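**Ticket 422 - Lid rattles and pot spits water when boiling potatoes**
Opened by: Esi Fiadzo
Assigned to: Yaqin Kang
Date: February 17, 2021

Green electric pot in the break kitchen. With the lid on, it rattles at a boil and water runs down the side. I was cooking one potato, so it wasn't overfilled. Knob on the lid feels tight.
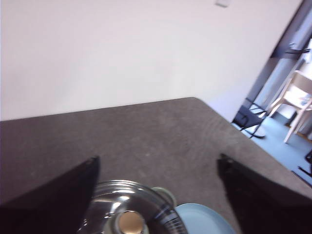 ## Checks, first round

Yaqin: Washed the lid and the rim of the pot. There was a starchy film under the steel band, cleaned off with a soft brush. Filled the pot halfway and put the lid back on - still rattled, less water over the side.

Please keep the blue plate next to the pot and rest the lid there when it comes off. The gray tabletop is scuffed and grit gets on the band.

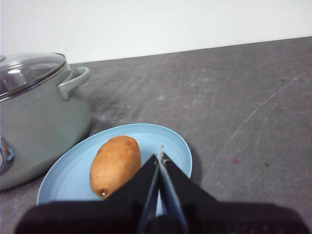
Second try was on a lower setting. Once it boiled I turned the dial down and left it for 40 minutes. Slight rattle for the first 3, then quiet. Potato was cooked through and the table stayed dry.

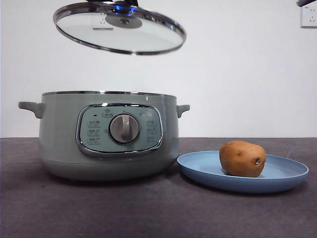
**Is it safe to keep using the lid?**
The glass has no chips and the knob mount is tight, so keep using it. Turn the dial down once the water boils.

Status: closed. Esi to reopen if it spits again in March.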